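4 Collecting the Demonstrations

The policy in Section 5 is trained only on demonstrations recorded on the real arms. We used no simulated data and no data from other labs. All recording was done at the Oderville site on one two-arm station, over a period that ended in May. We call the resulting set Mollent. The tasks are short tabletop tasks with cups, bowls and similar household items, and most of them involve placing one item in or on another. Figure 4 gives the three kinds of view that we store.

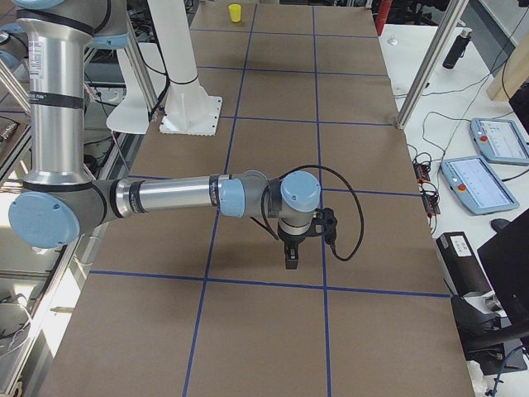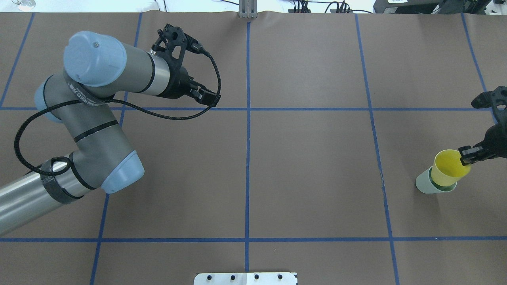
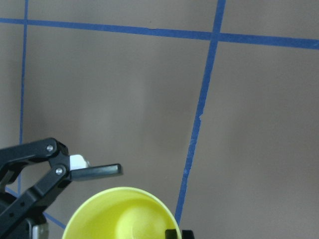
Figure 4. Views from the Oderville station, top to bottom: fixed camera, head camera, wrist camera. The same taped grid is visible in all three.

4.1 Station and work surface

Both arms share one long table. We cover the table with brown kraft paper and divide it into rectangular cells with blue tape. The paper cuts down on glare, which had caused trouble with depth estimates in our early tests on the bare tabletop. It also wears. Creases form along the seams, and the tape frays where fingers and objects pass over it often. We chose to leave this wear in the data. A policy that only works on fresh paper would be of little use to us, and replacing the paper on a fixed schedule would have made each batch of recordings look slightly different from the last in a way that lined up with the task being recorded at the time. The paper was changed only when it tore.

The grid has two uses. During setup, it lets an operator place an object according to a written start position without measuring anything. During review, it lets a second person check that the start position matches the sheet. The policy is never told about the grid. We do not give it cell numbers as input, and the tape is not used for calibration. It does see the tape in the camera images, however, and we come back to this in Section 4.5.

The fixed camera looks along the length of the table and takes in the far end. It also takes in a good deal that has nothing to do with the task, such as the side table where the teach pendants are kept, cables and nearby equipment. We did not crop or mask these regions. Items on the side table were moved between sessions in the normal course of work, so the background of this view is not constant across the set.

4.2 Operators and controls

Each demonstration was given by one operator controlling both arms with a pair of handheld devices. Hand motion is mapped to gripper motion at reduced scale, and a trigger opens and closes the fingers. Operators stood to one side of the table and looked at the objects directly. We tried having them work from the camera images instead, on the idea that the operator should see only what the policy will see. The demonstrations became slow and hesitant, with many small corrections near the moment of contact, and we dropped this after the first trial sessions.

New operators practiced until they could complete 20 episodes in a row of the basic pick task without a stop. Practice episodes were recorded but are not part of Mollent. After that, operators were free to solve each task in their own way. The task sheet gives the start layout and the end state and says nothing about which arm to use, the approach direction or the grasp. This leads to real variety. A cup can be taken by the rim with two fingers and tipped before it is set down, or it can be gripped around the body and kept level. Some operators did one and some the other, and a few switched from episode to episode. We kept all of it.

An operator could end an episode at any point by pressing a foot switch. Episodes ended this way were marked as aborted by the recorder and handled separately, as described in Section 4.4.

4.3 Recording

Recording was done with Justeck, our in-house logging tool. Justeck stores the images from every camera, the joint positions and commanded joint positions of both arms, the gripper opening, and the task sheet number. Streams are stored at their own rates with their own time stamps. They are matched to a common clock when the training files are built and not at recording time, so that a mistake in the matching can be fixed later without recording again. We did in fact have to do this once, when the wrist streams were found to lag behind the joint data by a constant amount.

The three views are not of equal value at every stage of a task. The fixed view covers the most table, but a small item at the far end takes up few pixels in it, and the arm itself can hide the contact point. The head view gives a good overall picture of where both grippers are relative to the objects, and it is the view our reviewers found easiest to judge from. The wrist view is narrow. Part of it is always taken up by the gripper, and a dish that is about to be grasped is often only partly inside the image. Even so, removing the wrist view hurt the trained policy more than removing either of the others, as we report in Section 6.

Exposure was left on automatic for the fixed and head cameras. The station gets daylight from one side, and the brightness of the paper changes noticeably over a day. The paper also takes on a different tone from one camera to another: it reads as brown in the fixed and head views and as a grayer shade in the wrist view. We did not try to correct color between cameras. Each view has its own image encoder, and in a small test, matching the colors by hand made no difference that we could measure.

4.4 Review and filtering

In total we recorded almost 700 episodes after practice. Each was watched once from start to end by someone other than the operator who gave it. The reviewer used the head view and could call up the other two when the result was unclear. Stacked and nested items were the usual reason for doing so, given that one item can hide whether the other is properly seated.

The reviewer assigned one of three labels: success, failure, or unusable. Failure means that the end state was not reached but the recording itself is sound. Unusable means that something was wrong with the recording, for example a dropped camera stream, a start layout that did not match the sheet, or a person's hand over the table during the episode. Aborted episodes were reviewed in the same way. Some of them were relabeled as success when the operator had pressed the switch after the end state had been reached.

After review, 388 episodes were labeled as success, and these form the training set used in the rest of this paper. The count is lower than we had hoped. Much of the loss comes from the nesting tasks, where the two arms have to work close to each other and a cup that is already lying on its side rolls easily when touched. We kept the failure episodes with their labels but did not train on them. The training set keeps full episodes, including pauses and second attempts at a grasp, provided that the end state was reached. We trimmed only the still period before the first commanded motion.

For comparison with a simpler setup, we also prepared a version of the set that follows the Hashemi protocol, in which any episode with more than one grasp attempt on the same object is thrown out. Policies trained on this smaller version moved more smoothly but recovered less well from a missed grasp. Details are in Section 6.

4.5 Known limits

The set comes from one station at one site. The arms, the table and the camera mounts did not change during recording, and we cannot say how well the policy would carry over to a station with a different camera placement.

The tape grid is a possible source of unwanted cues. Start positions were given by cell, which means that objects sit near the middle of a cell at the start of an episode more often than they would by chance. A policy could learn to favor cell centers when searching for an object. To test for this, we ran a set of trials in which objects were placed on the tape lines themselves, and a second set on plain paper with no tape at all. The results of both are given in Section 6 along with the main trials.

Bright colors are also more common among our objects than in an ordinary kitchen. Yellow items in particular stand out strongly against the paper in every view, and the policy may find them more easily than it would a brown or clear item. We added some duller items late in the recording period, but they make up a small part of the set, and the results for them should be read with that in mind.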